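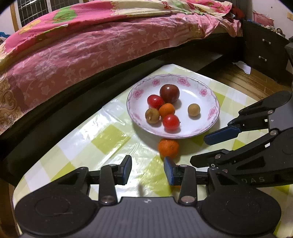
Speaker notes, Undholm, Mar 29, 2021
Talk: Two pads, one gripper, a lot of fruit
Speaker: Wiremu Tamihana

Slide 1. Opening
Good morning. Say name, say that I work on gripper evaluation at Ferkstead. Thank the organizers one time only, last year I did it twice.
Say clearly what the talk covers: I compared two finger pads on the same hand-held gripper. I will not speak about the arm until the last slides. If people came for the arm, they can ask me at lunch.

Slide 2. Why I stayed on a table
We usually test pads on a bench with foam blocks. Foam blocks are good for repeating a measurement, but they are all the same block. In January I moved the tests to a table with a shiny tablecloth and small fruit. Fruit is round, it rolls, and it has skin that you can damage.
Ask the room: who has tested on cherry tomatoes? Wait for hands.
(If no hands, go on. Do not explain the joke with the salad.)

Slide 3. The two pads
Pad one is the Masero, the softer one. Pad two is the Escobedo, which is firmer and has a finer texture. Both are glued on the same finger plates, so changing them takes a little time. We let the glue rest overnight. Please do not test on fresh glue, I lost one full day of data to this.
Both pads are 2 mm thick. Somebody will ask.

Slide 4. The task
Pick a fruit, hold it, put it down where the card says. The card is chosen by another person, not by the one who holds the gripper. One part of the tasks begins inside the dish and one part begins outside on the cloth.
Speak slowly on this slide. The rule for a "good" pick has three conditions and last time the audience mixed them:
– the fruit leaves the surface completely
– it does not turn in the fingers while we carry it
– there is no mark on the skin after one hour
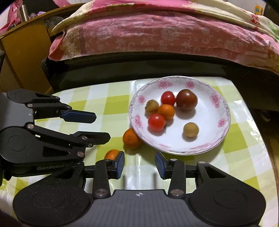 Fruit task with two hand-held grippers. Two mandarins are outside the dish, the small fruits inside.

Leave this slide up while explaining the approach angle. Point at the rim. With a fruit close to the rim, one finger has to come in over it, and the operator must choose: tilt the gripper, or push the fruit to the middle first. We allowed pushing, but we wrote it down as a separate event.
Point at the mandarin by the rim. For me this is the most difficult start position of all. The rim hangs over a part of it, so from that side there is no free way for a finger. My operators hated this one.

Slide 5. Numbers
We made 689 picks in total. I show only the picks where the camera data is complete, the other ones are removed before this number.
17 fruits had a mark after one hour. All except one of them were cherry tomatoes. The one that was different was a mandarin, and I believe the mark was there from the shop, but I counted it anyway.
Most of the marks came with the Escobedo pad. Do not say "the Escobedo is bad". Say: the operator feels less, so he closes more.

Slide 6. Slipping
This is the slide where the firm pad looks better. The Masero holds well in the first moment and then the fruit slowly turns, especially a heavy one that is held above its middle. I did not expect it. I thought soft pad, more contact, less turning.
My explanation today: the soft pad bends sideways together with the fruit. I have no measurement for this. Say this sentence in full, somebody from the contact mechanics session will be in the room.

Slide 7. What the operators said
Read two comments, not more.
First comment: "With the soft one I can be lazy."
Second comment: "I stopped looking at the fruit and I looked only at my fingertips."
The second comment is important for camera placement. The camera is on the gripper, so the other gripper often covers the fruit that we want to see. When two people or two hands work at one dish, plan which gripper comes from which side. We did not plan it in the first week and many recordings were hard to label.

Slide 8. Shiny surfaces
Short slide. The plastic cloth gives white reflections, and the white dish gives a few more. Our fruit detector was confused by the bright streaks and sometimes it put a box on them. We tried to turn the lamp away, it helped a little. A matt cloth helped more, but then I have the feeling that I make the test easy again.

Slide 9. From hand to arm
Now the arm, in one minute. We mounted the same fingers and replayed a part of the recorded picks. The controller closes the fingers in 400 ms, every time, and a human does not do this. A human slows down just before touching. With the Masero this difference almost does not matter. With the Escobedo it does, and you can hear it.
Next step is a closing profile that becomes slower near contact. No results yet – if they ask for a date, say autumn and smile.

Slide 10. What I would buy
For small fruit with thin skin: the Masero.
For mandarins and bigger: the Escobedo, with a slower closing.
I would not change pads in the middle of a dataset. I did it, and I would like to have those weeks back.

Questions
Likely ones: price of the pads (I do not know the present price), cleaning (water and a soft cloth, no alcohol on the Masero), wear (no visible wear on either, but the test was short).
If there is time, show the backup slide with the tilt angles. If not, leave the contact address on the screen and collect the sample pads from the front row.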